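Home | Products | Trials | FAQ | Contact

Gripper trials at Skondeck: your questions

5 min read | 12 shares | 6 comments

On this page we collected the questions we receive most often about our gripper trials. The trials compare two sets of jaws, the Danine and the Wunitz, on the same pair of arms and with the same controller. 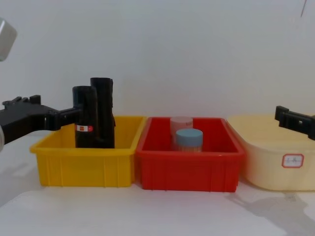 We try to answer in plain words, also for people who have never bought a gripper before.

What is the task in the trial?
Sorting of small things between plastic bins on a table. The objects are cylinders and small jars with lids, because our customers ask mostly for these. Each jaw set makes 100 picks, and the order of the objects is the same for both.

Why do you use bins and not a flat tray?
A flat tray is too easy. In a bin the jaw must go down beside the object without pushing on the rim, and many jaws which look good in the catalogue are too wide for it. If your parts lie on a flat tray, please tell us and we will change the set-up.

Which one was better?
In the October trial the Danine had 90 good picks and the Wunitz had fewer, but the Wunitz was more gentle with the lids. For hard cylinders I would take the Danine. For jars I am still not decided.

What do you count as a good pick?
The object is lifted, carried to the correct bin and stands upright after the release. If it falls over, we count it as a failure, even when it is in the correct bin. Some visitors find this too strict.

Can I use my own controller?
Yes, if it can talk to the arms. We work with the Tichý controller and we know its bad habits, for example that it forgets the closing force after a restart. With another controller please plan half a day more for the connection.

Does the colour of the bins matter?
For the jaws no, for the camera yes. Shiny or very pale plastic can confuse the detection of the rim. We recommend to send us the same bins which you will use later.

Can I send my own parts?
Please do. We need at least 6 pieces of each kind, clean and without sharp edges. We send them back after the trial, but the postage is on your side.

How long must I wait for the results?
Normally 12 working days. You receive a table with all picks and a short comment on every failure.

Do you lend the jaws?
Only the Wunitz at the moment. The Danine set is needed here until the next trial is finished.

Last change of this page: 25 Jan 2025

Back to top | Trials | Contact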